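Shared-desk rules for robot labs go out for comment

A code of practice for laboratories where people and robots work at the same desks has been published in draft, and labs have until the end of April to send in their remarks.

The draft was written by a working group based in Prindport and runs to 17 pages. It deals with rooms where staff sit within reach of a robot arm or hand for much of the working day, with humanoid machines standing elsewhere on the same floor. Most existing site rules, the group says, were written for machines behind fencing and give little help to someone with a desk job in such a room.
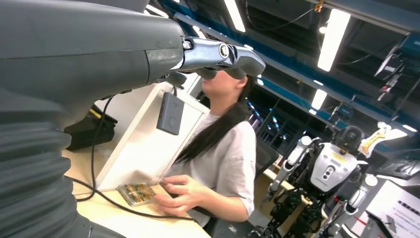 Nondville, March. Under the draft, every desk that a robot can reach would be treated as part of the robot's working area, whether or not the machine is switched on. Anyone seated there would need a short induction, repeated once a year, and would have to be told before an arm is started or handed over to a different operator.

Cables get a section to themselves. Those hanging from an arm should be clipped back so that they can't catch on a desk partition or on a person's sleeve, and those lying across a desktop should be gathered at the rear edge. Stop buttons must be within reach of each seated person, and pendants on a loose cable would no longer count as the only means of stopping a machine.

Food and drink caused the longest argument. An early version banned both from any desk in reach of a robot. The published text leaves it to each lab to decide, provided the decision is written down and posted in the room.

Ans Cuypers, who edited the draft, said the group had tried to keep to things a small lab could do without buying anything. "Tape on the floor, a list on the wall, a person whose job it is to say that the arm is about to move. Most places have part of this already and haven't written it down," she said.

Floor markings are covered in section 2. A legged robot that is standing still should be kept inside a taped square in a colour that stands out from the floor, and the square should be left free of chairs and bags. Loose items dropped nearby are to be picked up before the robot is moved.

Another section deals with operators in headsets. The draft says a person wearing a headset should work seated where possible, with feet clear of table legs and trailing cables, and should have a colleague in the room who isn't wearing one. Sessions would last up to 2 hours, including breaks.

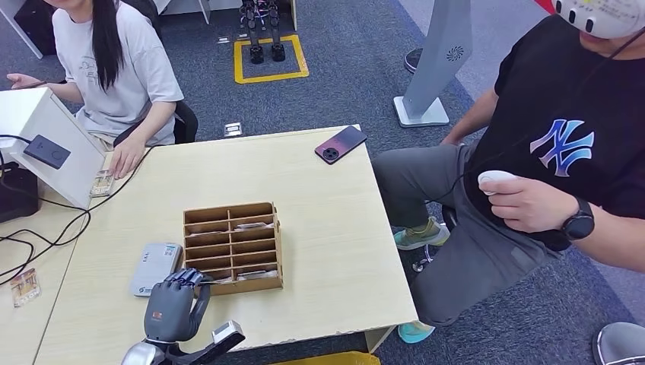
Valentin Hauser wrote in response to the draft that the colleague in the room should be given no other task during a session. If that person is also typing up notes or setting out the next job, he said, the rule exists on paper only. He would also like the operator to say out loud when the headset goes on and when it comes off.

Cuypers said the point had been raised by several labs and would probably go into the final text. The group is less sure about the time limit, which some operators think is too long and others find hard to fit around a full task.

Two labs, one in Prindport and one in Nondville, will try the rules out over the summer and report back on what they had to change. The code is voluntary. Remarks can be sent by post or through the form on the group's page, quoting draft number 3884 and the section concerned.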